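Teaching an Arm to Put Away Cloths by Remote Control
Gemma Martinelli and Zawadi Mwakalinga
Project report, 11/8/18
4 min read
Print | E-mail

1. What we set out to do

Our project was about getting a robot arm to pick up a cleaning cloth and put it in a bin. We did not write the motion by hand. A person drove the arm through the task many times, the computer recorded it, and a program was trained to copy what the person did. Begoña Lorente was our supervisor, and the work was done in the robotics lab at Prernthorpe.

We picked cloth because it has no fixed shape. Last year's group, under Reginald Pruitt, worked with blocks, and their grip points could be measured ahead of time. With a cloth that does not work. It lands differently every time it is dropped.

2. Two ways of showing the task

We tried hand guiding first. The arm is put in its free mode and the operator pushes it along. This was easy to learn, but the operator's hands and sleeves kept getting into the wrist camera view, and we did not want the program to learn from them. Hand guiding was also tiring past 10 runs or so.

We then switched to remote control. The operator sits at the next bench with a handheld controller and watches the wrist view on a monitor. The trigger closes the fingers. Moving the controller moves the arm at half scale, so a big hand motion gives a small arm motion. Zawadi set the scale after trying full scale and knocking the bin over.

3. Recording

We recorded 500 demonstrations by remote control. Gemma and Zawadi drove most of them and Aitana Arrieta drove the rest. Before each run the cloth was dropped from elbow height and left how it fell. The bin was moved to a new spot every few runs.

Each run was cut into four parts: reach, pinch, carry, release. We marked the parts afterward by watching the video, and this took longer than the recording did. If the operator missed the pinch and tried again, we kept the run. Begoña asked us to do this so the program would have something to copy when it missed.

The pinch was the part we argued over. Gemma likes to close on a single fold near the middle. Aitana pushes down and gathers up more material. Both get the cloth off the table, but a gathered cloth hangs out wider and has to be carried higher to get over the rim.

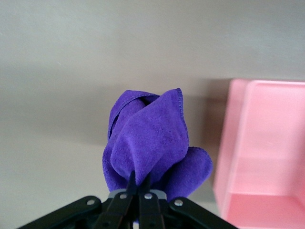 Figure 1. Wrist view with the purple cloth bunched in the fingers and the pink bin to the right.

4. Training and problems

We trained for 800 passes through the data. The first version stopped over the cloth and hovered there. When we looked at our recordings we found long pauses before the pinch, where the operator was lining things up. We trimmed the pauses and trained again, and the hovering mostly went away.

The second problem was release. The arm sometimes opened the fingers while the cloth was still over the rim. We think this comes from the wrist view, where a bunched cloth can hide a good part of what is behind it. A second camera looking from the side would probably help, but we ran out of time to mount one.

5. What we would change

Agree on one style of pinch before recording anything. Write down who drove each run (we started doing this late). Mark the four parts the same day. We would also like to try a thinner cloth and a bin with a lower rim.

The recordings and our marking sheet are on the lab drive in the folder named Emlow.

Shares: 10 | Comments: 0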